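Home | Guides | Parts | Ask Ita | Contact

Last updated 2021-01-31

Setting up your Pliria kitchen compost caddy - Section 2: Your first batch

If you've read Section 1, your Pliria is out of its carton and the lid clicks shut. Now we get to fill it! I've had mine going since last April, so most of what follows is what I do at home, with a few fixes from Ntombi Mtshali, who tests the Urneck bran for us.

1. Drop the drain plate into the bottom of the caddy, feet down. It should sit flat with no wobble.

2. Check that the tap is closed. Turn it clockwise until it stops, and don't force it.

3. Sprinkle two scoops of bran over the plate. I use the Urneck, but the Szalai mix works fine too (it smells a bit more like molasses).

4. Add your scraps in a layer no deeper than your thumb is long. Chop up anything chunky first - broccoli stalks, melon rind, that sort of thing.

5. Press the layer down with the masher and add one more scoop of bran.

6. Close the lid until you hear both clips.

Note: Sort as you go. Peels, coffee grounds and plain cooked rice go in the caddy. Produce stickers, rubber bands, tea bags with a plastic skin and anything shiny belong in the ordinary trash.

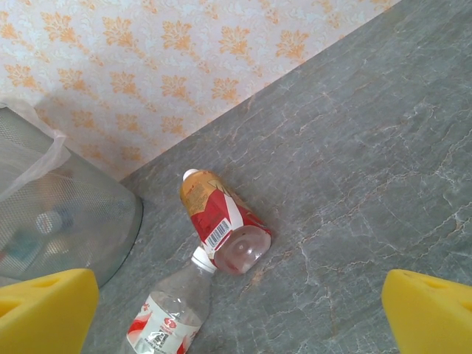

I keep going like this, a layer a day, until the caddy is full. For my household that takes 20 days, and for Ntombi's it's closer to 32, so don't worry if yours seems slow. Once it's full, leave it shut for two weeks.

7. Every third day, hold a cup under the tap and drain off the liquid. Mix a spoonful into a full watering can and give it to your houseplants.

Caution: Never pour the liquid on plants undiluted. I lost a very nice fern that way.

Caution: Keep the caddy out of direct sun and away from the stove. The clips soften in strong heat and the lid won't seal again.

White fluff on top is good news. Green or black fuzz means air got in, so scoop that part out, add extra bran and check the clips. Replacement clips are part 91 in the Clovgate spares list, and the tap washer is part 23.

Section 3 covers burying the finished batch.

Contact: Ita Dunne, Clovgate customer help | © Clovgate | Back to top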